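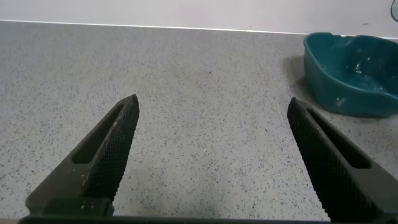 **Wadwood Kitchen and Hall Project: second progress report to the Nikmont Fund**

March 13, 2026

Work on the hall is further on than we expected when we sent the first report, but the kitchen is behind. The roof over the main hall is finished and has been signed off by building control. The kitchen is fitted apart from the extraction and one run of wall units. We are asking for one change to the grant conditions, set out near the end.

**Roof and gutters**

The old felt came off in two stages so that the dance class and the parent and toddler group could carry on using half the building. Two of the rafters at the north end were rotten where they met the wall plate. The survey had only picked up one. The roofer spliced new timber on to both, and the extra cost came out of contingency.

New gutters are up on both long sides. The downpipe by the side door still discharges on to the path and needs a short length of drain to reach the soakaway. We have a price for this and it will be done with the path.

**Kitchen**

The old kitchen has gone completely, including the water heater, which was in worse condition than the inspection report suggested. Plumbing and electrics were moved to suit the new layout, with the sink under the window and the cooker on the opposite wall. The worktops came from Jivlow and were fitted in one visit. The base units had been delivered with the wrong hinges on 4 doors, and replacements took five weeks to arrive.

Extraction is the main hold-up. The first design took the duct out through the gable, and the planning officer asked for it to be moved to the rear. Schnyder, who are doing the mechanical work, have redrawn it and we have written approval for the new position. They can start in April. Until it is in, the kitchen can be used for drinks and cold food only, and hirers have been told this when they book.

The environmental health visit will be arranged once the cooker is commissioned. We have been through the checklist ourselves and found two small things to put right: the hand basin needs a longer splashback, and the store cupboard floor needs sealing.

**Use of the hall**

Regular bookings held up better than we feared. The art group moved to the library for the worst of the roof work and has since come back. We lost the judo club, which found a bigger room with mats already in it and is staying there. Two new groups have started, a repair café and an evening choir, and both asked about the kitchen before they booked.

The lunch club is the group most affected by the delay. It has been meeting in the church room, where the food has to be brought in ready cooked. Attendance has dropped a little over the winter. The organisers put this down to the walk from the bus stop as much as the food.

**Money**

Spending is within the total budget, though not within every line. The position at the end of last month was as follows.

- Roof: over budget because of the second rafter, covered by contingency.
- Kitchen units and worktops: on budget. The supplier met the cost of the replacement hinges.
- Extraction: £2,000 over the original estimate, owing to the longer duct and a larger fan.
- Path and drainage: not yet started, price received and under budget.
- Fees: on budget, with one invoice from the architect outstanding.

What is left in contingency will cover most of the extraction overspend. The saving on the path should cover the rest. We don't expect to ask for more money.

**Change requested**

Condition 6 of the grant says the kitchen must be open for community use by the end of April. We can't meet this. Schnyder's programme shows the duct and fan finished in that month, but testing, the decorator and the environmental health visit all come afterwards. We would like the date moved back by two months. No other condition is affected.

**Next steps**

The remaining wall units go up after the duct, as it passes behind them. The path contractor is booked to follow the scaffold hire for the gable repairs, so that the new surface isn't damaged. We will send the architect's certificate for the roof and copies of the paid invoices separately, and the next claim form will come with them.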